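The benchtop in the kitchen was finished in a two-part white coating in August, and I have now had enough questions about the sheen level to write it up properly.

The old surface was an oil finish over timber. It had gone patchy near the sink and no longer took a fresh coat evenly. I wanted white on the working face and bare timber colour on the front edge, so the edge was masked and oiled separately once the top had cured.

Preparation took longer than coating. Oil residue is the usual cause of fisheyes, so the top was wiped with solvent, sanded at 120, wiped again and sanded at 180. I used Hirose discs on the random orbital. They clog less than the hardware store ones, though they cost more. Vacuum between grits, then a tack cloth. I did not go finer than 180 before primer, as the data sheet for the Sarkitz primer asks for some tooth.

Primer went on in two coats, with a light sand at 240 between them. The topcoat is Fosent two-part in satin, applied with a 4 mm nap roller and tipped off with a foam brush. Three coats. Pot life is stated as 45 minutes and I would treat that as optimistic in warm weather. By the end of the second batch it was dragging, and I threw out the last of it.

On sheen: satin in this product sits closer to semi-gloss than I expected. It picks up the walls as a soft grey blur at a low viewing angle. If you want a dead flat surface, order the matt, and accept that it will mark more easily. 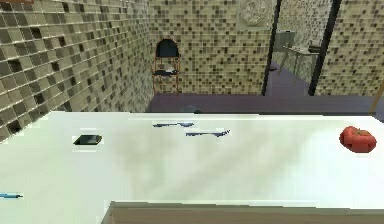

*White top, brown timber front edge. Note the faint reflections of the walls.*

Masking the edge was the fiddly part. Ordinary blue tape bled on my test board. Fine-line tape, burnished down with a plastic scraper, gave a clean break. Pull it while the final coat is still slightly soft — if you wait until it has cured, score along the line with a fresh blade first.

Cost came to $281 for coating, primer, tape and discs, excluding the solvent I already had. A laminate quote from Brikemora was well above that, and would have meant removing the sink.

Curing was 20 days before anything heavy went back on it. Light use is allowed much earlier, but the film stays soft underneath and will take an imprint from a hot mug or a rubber foot.

Kaede Iwasaki asked in the comments whether the same system would work on a laundry bench. I think so, provided the end grain around any cut-outs is sealed first. I used thinned primer for that, brushed on until it stopped soaking in. The underside got one coat of primer and nothing else.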